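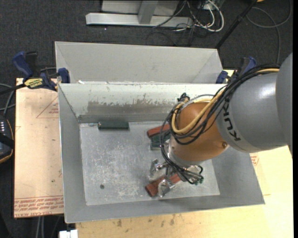 Learning to like the long way home

Wednesday, April 14, 2021

I've started getting off the bus two stops early. It began because the 40 was so packed one arvo that I just wanted out, and I ended up walking the last bit past the creek, and now I do it most days unless it's bucketing down.

I should say up front that I'm not a walker. I own one decent pair of shoes and they were bought for a wedding. My sister does those enormous hikes with the poles and the freeze-dried curry, and every December she tries to talk me into one, and every December I've got something on. But a flat half hour with my headphones in? Turns out I love it! Who knew.

The route goes down Stavley Road, past the bakery (closed by the time I get there, which is probably for the best), then over the footbridge and along behind the primary school. There's a house on the corner with a lemon tree that hangs right over the fence, and the owners leave a bucket out with a sign that says HELP YOURSELF. I took four last week and made a lemon delicious, my nan's recipe, and it split like it always does and we ate it anyway with the cheap vanilla ice cream.

The first week I listened to podcasts the whole way. Then my headphones went flat on the Thursday and I had to walk home with my own brain, like some kind of medieval peasant. I heard magpies. I heard a kid practising the recorder, the same four notes over and over, and I've heard that kid most days since. They've moved on to a fifth note. I'm weirdly proud.

I mentioned all this to Yee-man at lunch and she said she used to walk home from her old job in the city, 20 minutes each way, and that it was the only bit of the day when no one could ask her for anything. I've been chewing on that. By the time I get in the door now I've already done my grumbling, and I can sit down and hear about everyone else's day without wanting to crawl under the couch.

The downsides, for balance: I get home later, so tea is later, and the dog has opinions about that. My work bag is far too heavy — I emptied it out on Sunday and found two umbrellas, a full-size bottle of sunscreen and a library book I'd already paid the fine on. And there's one stretch behind the school with no footpath at all, so after rain you're picking your way along the grass in your good trousers. I've written to the council. I got a reply saying my feedback was valued.

I'm tossing up whether to keep going through winter. It'll be dark by then and the creek bit has hardly any lights, so I might have to swap to the main road, past the servo and the tyre place. Not nearly as nice, and no lemons. Pádraig reckons I should just get a head torch and stop being precious, but I'm not sure I'm ready to be seen in a head torch by people who know me.

If you've got a good lemon recipe that doesn't split, pop it in the comments. The bucket was full again last night.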